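Search this site
Search
Enter keywords

Court news: Tribunal says prison mail rules must be read with the Act

A prisoner at the Makdale Correctional Centre has won a ruling on how long the centre can hold on to mail before handing it over, and on what it has to tell the person waiting for it. The decision was handed down on 2024-09-15 and runs to 100 paragraphs. Members who write to people inside, or who help families with complaints, should know what is in it.

The case was brought by Yayra Dramani, who is serving a sentence at Makdale and represented herself for most of the proceeding. She had been sent a parcel of legal papers by her former solicitor in December. The papers related to an appeal against a costs order in a family matter, and the time for lodging that appeal was short. The parcel was received at the front gate, logged, and put aside for checking. She did not get it for 8 weeks. By then the time for lodging had passed, and she had to ask for an extension, which was opposed by the other side and granted only in part.

Ms Dramani complained inside the centre first. Her complaint was answered with a form letter saying that all incoming items are subject to inspection and that delays can occur. She asked for a review and got the same letter with a different signature. She then applied to the tribunal, asking for a declaration that the delay was unlawful and an order that the centre change its procedure.

What the centre argued

The centre is run under contract by Vistum, which took over from the previous operator, Policarpio. Vistum said it had inherited the mail procedure and had followed it. Under that procedure, any parcel thicker than a standard envelope is treated as general property, whatever it contains. General property goes into a queue and is checked when staff are available. Legal mail is handled separately and opened in front of the prisoner, but only if it arrives as a letter.

Vistum said the solicitor should have split the papers into several envelopes. It also said the tribunal had no power to look at the procedure at all, as it was an internal management document and nobody's rights were decided by it.

On the facts, there was not much in dispute. The gate log showed the date the parcel came in. The sender's name and the words "legal documents" were on the label. The property officer who gave evidence agreed that he had read the label and put the parcel in the general queue anyway, as the procedure told him to.

What the tribunal decided

The member hearing the case, Ghazala Khattak, found for Ms Dramani on the main point. The Act says a prisoner is entitled to receive correspondence from a legal practitioner without unreasonable delay. It does not say anything about the thickness of the package. The member held that "correspondence" takes in documents sent by a lawyer to a client in the course of acting for them, and that the centre could not use its own procedure to narrow a word in the Act.

She accepted that parcels can carry things that letters can't and that the centre is entitled to check them. She said the checking still has to be done within a reasonable time, and that what is reasonable depends on what the item is and what the centre knows about it. Here the label said what was inside.
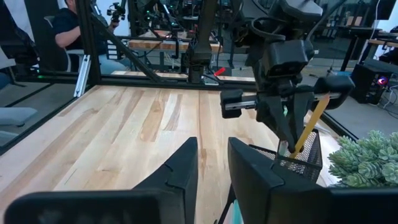
The tribunal did not set a fixed number of days. Ms Dramani had asked for 4, and the member said there was some sense in a figure but that it was up to the department to make a rule if it wanted one. She did say that a delay of more than a week for marked legal material would need a specific explanation, recorded at the time, and that "staff availability" on its own would not usually be enough.

On the second point, notice, the ruling may turn out to be more useful in practice. Ms Dramani did not know the parcel had arrived. She thought it had been lost in the post, and her solicitor sent an enquiry to the wrong place as a result. The member found that the centre should have told her it was being held. The Act requires written notice when an item is withheld. Vistum said the parcel had not been withheld, only delayed. The member said that from the prisoner's side there is no difference until she is told otherwise, and that an item held past the ordinary checking time has been withheld for the purposes of that section.

She lost on two other matters. The tribunal would not order the centre to rewrite its procedure, as it considered a declaration was sufficient and expected the operator to act on it. It also had no power to award compensation. Ms Dramani had asked for the 600 dollars she spent on the extension application. The member said she would have to pursue that in court if she wanted it, and made no comment on whether she would succeed.

The power argument

Lawyers will be interested in the part dealing with the tribunal's jurisdiction. Operators have often said that internal procedures are out of reach, and several earlier applications have stopped there. The member took a simple approach. She said she was not reviewing the procedure. She was reviewing the decision to put one parcel in one queue, and the decision not to tell the prisoner about it. The procedure was part of the explanation for those decisions, and if it was inconsistent with the Act then it was no answer.

That reasoning could apply to other kinds of decisions, including those on phone access, visits and property transfers between units. We would be careful about reading too much into it for now. It is a tribunal decision, it does not bind a court, and Vistum has time left to appeal. A spokesperson told us the company was "considering the reasons" and would not comment further.

What to do if you send legal papers in

The ruling only deals with Makdale, but the wording of the Act is the same for every centre in the state. Our advice for now is as follows.

Mark the outside of the package clearly as legal correspondence, with the name of the firm or legal service and a phone number. Keep a copy of the label or take a photo of it. Send it by a method that gives you a delivery record.

If there is a filing date coming up, put that in a cover letter addressed to the general manager and send it separately. The tribunal gave weight to what the centre knew, and a letter like that makes it hard to say later that the centre was unaware.

Tell the person inside that it is on the way and when you posted it. If they have not received it a week after delivery, they should ask in writing whether it is being held, and keep the carbon copy of the request form. If the answer is yes, they should ask for the written notice.

Family members sending papers on a lawyer's behalf should know that the decision does not cover them. It concerns material sent by a legal practitioner. If you have documents at home that are needed for a case, it is safer to take them to the lawyer and have the lawyer post them.

Older complaints

We have had several calls from people whose legal mail was delayed under the previous operator. The time limit for applying to the tribunal is short, and most of those matters will be outside it. An extension can be asked for, but you need to explain the whole of the delay. Having only just heard about this decision is unlikely to be enough by itself. Contact the office before you lodge anything, and have your internal complaint numbers ready if you still have them.

Members who used the Trillico online service to send documents should note that printed items from that service are treated as ordinary mail at most centres, even where the sender is a law firm. The tribunal was not asked to look at this. We have written to the department asking for its view and have not had a reply.

Copies of the decision are available from the office. We can post a copy to anyone in custody at no charge. Please give the full name, the centre and the identification number with your request.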